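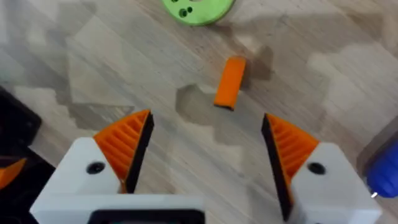 Memoria de proyecto - Robótica aplicada, grupo 3
Autores: Khairul Rondonuwu e Irfan Simanjuntak
Taller Rundham, entrega de marzo

1. Objeto del trabajo

El proyecto Flenuditz consiste en programar una celda de dos brazos para manipular piezas pequeñas sobre una mesa compartida. El enunciado pedía una tarea de recogida con un solo brazo. Solicitamos ampliarla a dos porque el reparto del espacio de trabajo nos parecía la parte con más interés técnico, y se aceptó con la condición de mantener el mismo plazo.

Los requisitos acordados al inicio fueron los siguientes:

R1. Cada brazo debe aproximarse a una pieza desde una posición inicial no fijada de antemano.
R2. Los dos brazos no pueden ocupar a la vez la zona central, salvo en las maniobras de entrega de una pinza a otra.
R3. Toda secuencia debe poder detenerse desde teclado sin perder el registro.
R4. Los datos se guardan en un formato que el siguiente grupo pueda abrir sin nuestro código.

El requisito R4 no estaba en el enunciado. Lo añadimos después de dedicar 2 sesiones a leer los ficheros heredados del curso anterior, que no llevaban cabecera ni unidades.

2. Montaje

La mesa es de madera clara, de listones, y los brazos se fijan al borde. Las pinzas llevan dedos naranjas con nervaduras y una almohadilla negra en la cara de contacto. Se valoró usar dedos rígidos lisos, pero con piezas inclinadas el contacto quedaba reducido a una arista y la pieza giraba al levantarla. El dedo nervado cede y reparte mejor el apoyo, a cambio de una peor repetibilidad de la posición final de la pieza.

Se trabaja con dos tipos de vista: la de muñeca, próxima a la pinza, y la general de la mesa. La primera da la orientación de la pieza respecto a los dedos. La segunda sirve para saber qué brazo está más cerca y si el camino está libre. Ninguna de las dos es suficiente por separado. En la vista de muñeca los propios dedos y su soporte blanco tapan la parte inferior, y en la general las piezas pequeñas ocupan muy poca superficie de imagen.

El conjunto de objetos se eligió con formas poco parecidas entre sí: un disco verde lima con agujeros, una cuña naranja pequeña, una pistola de pegamento azul y un vaso naranja con piezas dentro. La pistola no es un objeto que se vaya a recoger en la prueba básica. Actúa como obstáculo alargado y proyecta una sombra ancha, útil para comprobar si el detector confunde sombra y objeto.
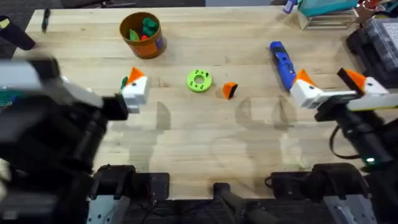
3. Arquitectura del software

El programa se divide en tres procesos: percepción, asignación y control. Percepción publica una lista de objetos con posición y orientación. Asignación decide qué brazo atiende a cada objeto. Control genera la trayectoria y la envía a los motores.

El módulo de asignación, al que llamamos Nuro en el repositorio, fue reescrito entero. La primera versión asignaba por distancia en línea recta y producía cruces de antebrazos en cuanto dos piezas quedaban cerca del centro. La versión actual divide la mesa en 5 franjas. Las extremas pertenecen siempre al brazo de su lado y la central se concede mediante un testigo: el brazo que no lo tiene espera fuera, con la pinza abierta y elevada. Es una solución conservadora que alarga el ciclo, pero simplifica mucho la verificación de R2.

El bucle de supervisión se ejecuta cada 200 ms. Se probó un periodo menor y el proceso de percepción empezaba a acumular retraso, de modo que la supervisión trabajaba con posiciones ya caducadas.

4. Aproximación entre pinzas

La excepción prevista en R2 obligó a definir un modo aparte. Un brazo se detiene y mantiene la posición, y el otro se mueve a velocidad reducida hasta la distancia de seguridad. En este modo la vista general pierde valor porque un brazo oculta al otro, y se da prioridad a la cámara de muñeca del brazo móvil.

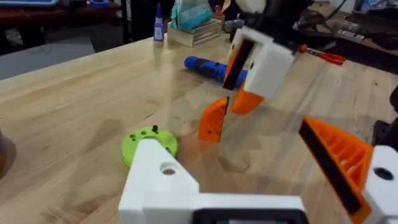 Figura 3. Segunda pinza vista desde la muñeca del otro brazo, con el disco verde lima a la izquierda.

El error más frecuente en este modo fue de color. Dedos y cuña son naranjas, y el detector por umbral unía ambos en una sola región cuando se solapaban en la imagen. Se estudiaron dos salidas: pintar la cuña o enmascarar los dedos a partir de la cinemática. Se adoptó la segunda - la primera resolvía el síntoma con esa pieza y no con la siguiente. La máscara se calcula con el ángulo de apertura leído del motor y un margen fijo. Si el dedo se flexiona, el margen se queda corto, y esa limitación sigue abierta.

5. Procedimiento de ensayo

Antes de cada serie se comprueba el apriete de los soportes, se lleva cada brazo a reposo y se toma una imagen de referencia de la mesa. Después se colocan los objetos. La serie se interrumpe si una pieza sale de la mesa o si se activa la parada, y en ambos casos se conserva el registro con una marca de fin anómalo.
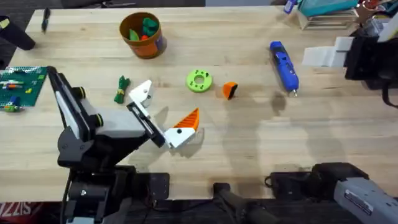 La iluminación no se controló. Las sombras de los brazos caen sobre la zona de trabajo y cambian con la postura, por lo que la resta con la imagen de referencia da regiones falsas. Se sustituyó por una segmentación en tono y saturación, menos sensible al cambio de brillo. El disco verde y el azul de la pistola se separan bien de la madera. El naranja es el caso peor, por la cercanía con las zonas cálidas de la veta.

6. Limitaciones y trabajo pendiente

La calibración entre cámara general y base de cada brazo se hace a mano y hay que repetirla si se afloja una mordaza. El método de Rimkutė, incluido en los apuntes de la asignatura, permitiría automatizarla con una placa patrón, pero no se llegó a implementar.

El testigo de la franja central no contempla el fallo del brazo que lo posee. Si ese proceso termina de forma inesperada, el otro espera indefinidamente. Hace falta un tiempo de caducidad y un estado intermedio que confirme la retirada física del brazo antes de liberar la zona.

7. Reparto de tareas

Percepción, máscara de dedos y formato de registro: I. Simanjuntak.
Asignación, control y modo de entrega: K. Rondonuwu.
Montaje, calibración y ensayos: ambos.

El código y la plantilla de cabecera para los registros están en la carpeta del grupo, rama entrega. La rama pruebas contiene la versión antigua de Nuro y no debe ejecutarse con los dos brazos alimentados.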